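How to bring a tired wooden tabletop back with oil

I love this job! An oiled top feels wonderful under your hand, it's easy to patch later on, and you can do the whole thing in a weekend with very little kit. I did my first one in March in a freezing shed in Hornmont and have been hooked ever since.

You'll need:
Sandpaper in 120, 180 and 240 grit
A cork block
A tin of hardwax oil (I use Femitz clear, the small one)
Lint-free rags, plenty of them
A white nylon pad

Start with a proper wash. Warm water, a drop of washing-up liquid, well-wrung cloth, then leave it overnight. If you sand over grease you just push it around.

Next, sand with the grain. Begin at 120 and stay there until the old finish has gone – this is the slow bit, so put the radio on. Then 180, then a light go with 240. Don't be tempted to carry on to something silky like 600, the oil struggles to soak in and you end up with a patchy top. Hoover between grits and wipe over with a barely damp rag.

Pour a small puddle of oil, no bigger than a saucer, and spread it as thin as you can with the nylon pad. Thinner than that! Wait fifteen minutes, then wipe off everything that hasn't soaked in. Leave it until the next day and do coat 2 in just the same way.

Lay used rags flat outdoors to dry, or drop them in a bucket of water. Oily rags in a heap can heat up and catch fire, so please don't skip this.

Before you call it finished, get your head down low and look across the surface towards a window. Smudges show up far better like that. Most of them buff out with a dry rag and a bit of elbow grease.

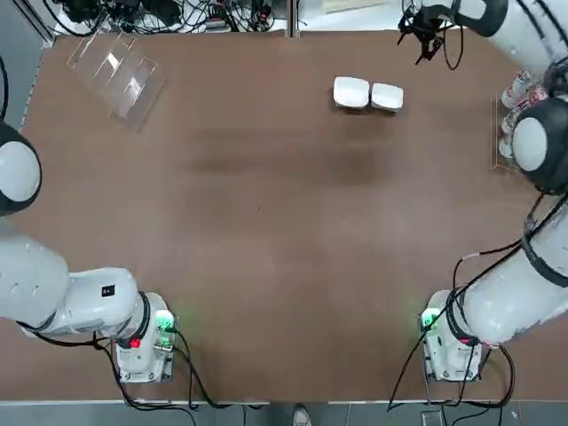 Faint smudges on a brown tabletop.

Keep hot pans off it for the first week or two, and mop up spills straight away.

Comments

Fulvio Bortolotti
Did my mum's kitchen table this way and she's thrilled. Does it work on beech?

Charoen Wiriya
Fulvio, yes, mine is beech. It drank the first coat so I gave it three. Lovely colour now.

Nikach
What about the edges, same grits?

Charoen Wiriya
I go one finer on end grain, otherwise it turns very dark.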